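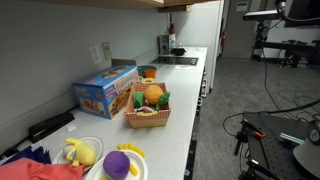 Kvido Halás wrote to say that his Drullport sealant kit had left a worse joint behind his worktop than the one he had just scraped out, and asked whether the fault lay with the profile tools or with the way he had held them. It was mostly the tools, and to some extent the instructions. I had been using the same kit for several weeks when his message arrived, so what follows is both a reply and a review.

The Drullport 1204 is sold as a complete set for replacing the silicone joint between a worktop and a wall. It contains a removal tool with a hooked blade, a set of plastic profile tools, a cartridge nozzle cutter, a small scraper and a folded instruction sheet. It does not contain sealant or a cartridge gun. The box says so in small type on the underside, where a buyer in a shop is unlikely to look.

I used it on three joints: a straight run behind a kitchen worktop, a short return beside a cooker, and the back of a bathroom shelf. The kitchen run was nearly 2000 mm long and had been sealed at least twice, the second bead laid over the first. All three were filled with Ultberg neutral-cure silicone in white, from the same batch, so that differences between the joints could be put down to the tools and to me.

Removal tool

The removal tool is the best part of the kit. The blade is hard plastic with a steel insert along the hooked side, and it is ground at an angle that lets it run along the wall and the worktop at once. On the older silicone it cut cleanly for the full length of the run with only two stops. It left a thin film on the worktop side, which every tool of this kind does, and the flat scraper took most of that off.

The handle is less good. It is hollow, and it flexes when pulled hard, so the blade lifts at the point where the most pressure is wanted. Holding the tool lower down, with a thumb behind the blade, cures the flex and brings the knuckles against the wall. I wore a glove. The Bartoš remover, which costs more and is sold on its own, has a solid handle and does not have this problem, though its blade is wider and would not reach fully into the narrow joint beside the cooker.

The steel insert is held by one screw. It worked loose during the first job and I tightened it with a small flat screwdriver. It has not moved again.

Preparation

The instruction sheet gives preparation a single line: the surfaces should be clean and dry. That is correct and not enough. Silicone will not bond to silicone residue, and the film left by the scraper is invisible on a pale surface. Wipe the joint with a residue remover, leave it for the time given on the tin, then wipe again with a lint-free cloth and alcohol. Test any solvent first on a part of the worktop that does not show. Laminate usually takes it well, but some painted and solid-surface tops go dull.

Drying matters as much. A joint that has leaked holds water behind the edge of the worktop. I left the kitchen joint open for 48 hours with the window ajar before filling it. The bathroom shelf was filled the same afternoon, and one end of that bead has since lifted. The tools had no part in that failure.

Profile tools

The profile tools are where Mr Halás had his trouble. Each is a flat piece of plastic with a shaped corner: some rounded, some cut at a plain angle. The sizes are moulded into the body in raised figures that are the same colour as the plastic, and they are hard to read in poor light.

The angled corners are well made. The 6 mm corner gave a straight, even bead over the whole kitchen run, and it kept contact with both faces where the wall was slightly out of true. The plastic has enough give to follow a shallow hollow without digging in.

The rounded corners are not to the same standard. On my set, two of them had a fine ridge of flash along the working edge, left from the mould. It can be felt with a fingernail and barely seen. Dragged through wet silicone, it cuts a groove down the middle of the bead, and each further pass makes the groove deeper. From the marks Mr Halás described, I think this is what he had. The remedy is to draw the edge a few times over fine abrasive paper laid on something flat, then wipe off the dust. After that the tools worked properly. A buyer should not have to do it.

His second point was about angle. The sheet shows the tool held upright, square to the joint, and that drawing is misleading. Held upright, the tool pushes a roll of surplus silicone ahead of it, and the roll escapes round the sides. Leaned back towards the direction of travel by a modest amount, it collects the surplus on its face. Wipe the tool at every stop. One slow pass is better than several quick ones, and the bead should not be touched after the surface starts to skin. With the Ultberg silicone in a warm kitchen I had time for one pass and a small correction.

The sheet also advises spraying the fresh bead with soapy water before tooling. This works, provided the spray goes on after the silicone and never before it. Any soap that reaches the bare surface will stop the bead from sticking there. The sheet gives the two steps in the right order but offers no warning about the wrong one.

Nozzle cutter

The cutter is a small guillotine with marked positions. It makes a clean angled cut and I have no complaint about the blade. The markings are for one pattern of nozzle only. The Ultberg nozzle tapers more steeply, so the opening came out wider than marked – enough to lay down almost twice the silicone I wanted on the first length. Cut one step smaller than the marking suggests and try the bead on card.

Comparison

The obvious alternative is the Carkach set, which has fewer profile tools, all of them in a softer rubber. The rubber tools are more forgiving on uneven plaster and had no moulding flaws on the set I borrowed. They also bend under pressure, and the bead they leave is a little hollow. On tile or a flat splashback I would choose the Drullport angled corners. On an old wall I would choose the Carkach. Its removal tool is poor and I would not buy the set for that.

Someone with one joint to renew could do it with the Bartoš remover, a single angled tool and masking tape. Tape either side of the joint, tool the bead, and lift the tape while the silicone is still wet. It takes longer to set up, but mistakes stay on the tape.

Wear

After three joints the hooked blade shows slight rounding at the tip and still cuts. The angled corners are unmarked. Cured silicone peels off all the plastic parts by hand. The scraper blade has a nick in it from a screw head, my own doing, and spares are not listed separately.

Verdict

The removal tool and the angled corners justify the price for anyone with more than one joint to do. The rounded corners need inspecting before use, and sanding if there is any ridge. The instruction sheet should be ignored on the holding angle and read with care on the soapy water. I have told Mr Halás to cut out the grooved bead once it has fully cured, clean the joint back and refill it with the angled corner. He has enough sealant left in the cartridge if he fits a new nozzle.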